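3.2 Where the lid goes

I came to this question by way of my own kitchen, I should admit. I've steamed buns at home for years and never once thought about where I put the lid -- and then Feven Derese read my field notes from Zuccaro and asked why every household seemed to have an opinion about it! So in February we went back to our transcripts and looked properly.

We had 28 home cooks in the study, and they talked about lids far more than we'd expected. Some want it flat on the table, some stand it in the sink, and 6 of them hang on to it the whole time with one hand (which makes lifting the buns out a clumsy business). Ladan Nikzad coded these as 'parked', 'drained' and 'held', and I've kept her words here.

What interests me most is how much table a small electric steamer needs once it's open. The pot itself takes up very little room, but you also want a landing place for the lid and a plate close enough that a soft bun doesn't have far to travel. Cooks with narrow worktops told us they move the whole job to a table for this reason, and I do the same now. Figure 2 gives the 'parked' layout, with lid, pot and plate in a row. I'm still not sure the plate belongs on the right for everyone -- two left-handed cooks were quite firm with me on that point, and we come back to them in section 3.3.

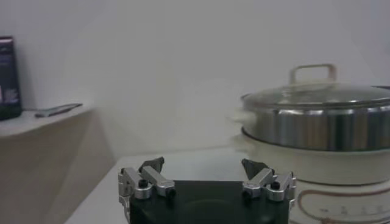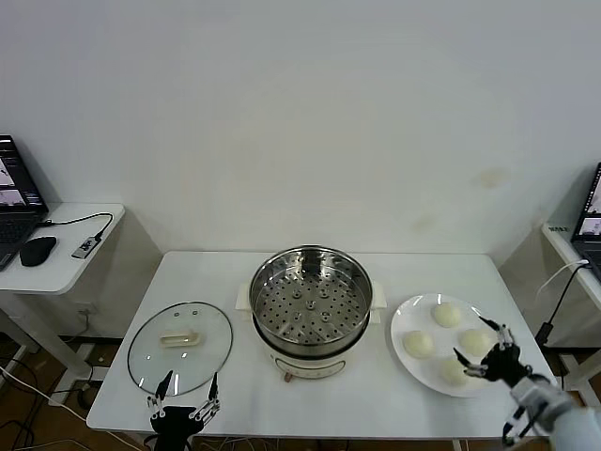 Figure 2. Electric cooking pot on a white table. The second picture has the lid resting flat to the left of the pot and a plate of four steamed buns to the right.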